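Two-armed sorting cell at Gorodstead gets its first full service

GORODSTEAD, July 13, 2019 – The two-armed bench cell at the Suvach workshop has come through its first full service, and the people who look after it could hardly be more pleased with the state it is in. The cell, which spends its working life picking up rubber bands and other small, floppy things, had reached 3,428 completed picks when the maintenance began. By the time this item was written the counter stood at 3,966, and it was still climbing.

Rubber bands sound like an easy job. They are a horrible one. A band has no fixed shape, it hooks itself on anything with a corner, and two of them left together for a minute will find a way to become one object. That is exactly why the Suvach team chose them when the cell was first put together in April, and why the service paid so much attention to the last few centimetres of each arm.

The work started with the frame. The bench is a wooden top held in black aluminium extrusion, with one arm fixed to each side, and every bolt where an arm meets the frame was checked with a torque wrench and marked with a dab of paint. Two on the left base had crept loose by a fraction of a turn. It doesn't sound like much, but a fraction of a turn at the shoulder is several millimetres at the fingertips, and the left arm had been landing a touch short of its target for a couple of weeks. 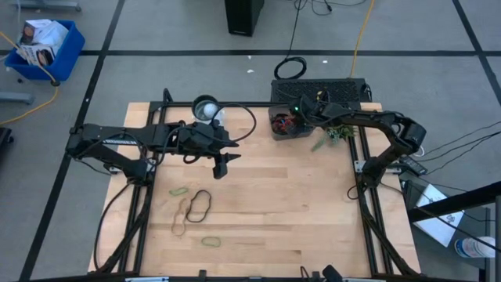
Next came the joints. Each one was moved slowly through its range by hand with the power off, feeling for grit or stiffness, and then again under power at a crawl. The elbow on the right arm had picked up a faint tick, which was traced to a cable tie that had been trimmed too long and was brushing the housing as it passed. A pair of snips dealt with it in seconds (after most of a morning spent looking for something far worse!).

Cables are the part of a small cell that wears out first, and the team now has a firm view on them. Anything that travels with an arm is to be tied at the middle of each link and left slack at the joint. Anything that doesn't travel should stay behind the back edge of the bench or down on the floor. The old habit of tying everything as tightly as possible looked tidy on the day and cost the cell two connectors in its first month.

After that the zero positions were set again. Each arm is brought to its home pose, the reading at every joint is written down, and the numbers are compared with the sheet from the previous check. The left arm needed a small correction at the shoulder and another at the wrist. The right arm needed none at all, and there was a cheer at that, as it does the longer reaches and was expected to be the worse of the two.

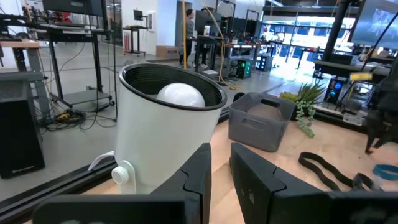 The wrist cameras took up the rest of the first day. Each one sits close behind the gripper and has to see both fingertips as well as whatever they are about to touch, so its angle matters a great deal. Checking it means having things on the bench at different heights and distances, and the team likes to use objects that give a crisp edge. The white ball sitting in its black-rimmed white container does that nicely, and so does the grey fabric bin next to it, with the cut-out handle slot near the top. The trailing plant makes the toughest target, all those little round beads, and if the camera can hold them clearly then a thin band will give it no trouble.

Lens cleaning turned out to be the cheapest improvement of the whole service. Bands shed a fine dust, and over weeks it settles into a film too even to notice. A blower and a lens cloth took it off, and the picture from the left wrist gained so much contrast that the software settings had to be eased back afterwards. Wiping both lenses is now part of the start-up sheet, between the emergency stop test and the first slow move.

Then the grippers themselves. Both pairs of fingers were taken off, washed in warm soapy water, dried and refitted with the gap set by feeler gauge. The target is a close, even meeting at the tips, and it is fussy work – too wide and a thin band slides straight through, too tight and the motor sits there pushing against itself and warming up. The Suvach people adjust a little, close the fingers on a strip of paper, tug it, and adjust again. The fingers came from Sönmez and the mounting plates from Sivach, and the two sets of screws look identical while being very slightly different lengths. A labelled pot for each has been added to the toolbox.

Testing was done the only way that counts, with a proper tangle.
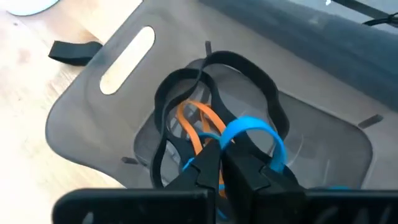

The routine for a gripper test is a simple one. Bands of different widths go in together and get a good stir, and the arm has to come down, close, lift and carry without dragging the whole lot along. A wide band is a help and a nuisance at once: easy to grip, and very good at trapping a thinner one underneath. The cell ran through 76 of these tests after the refit, with the speed held down for the early ones and raised in steps once the grip was holding steady.

A few things were left for another time. The fan guards on the control computer want a proper clean, and there is a plan to replace the longest of the power leads with one that doesn't need coiling. The spare gripper motor is on order, though the one fitted is running well and nobody is in a hurry to swap it.

From now on the cell will have a short service after every 800 picks, covering bolts, lenses and finger gap, with the joints and zero positions looked at on every second one. A short service should take up to two hours, and the sheets will be kept in a folder at the bench. Workshops in the area with a similar two-armed set-up are welcome to ask for a copy of the start-up sheet, which fits on a single side of paper and has already gathered a fair number of pencilled notes.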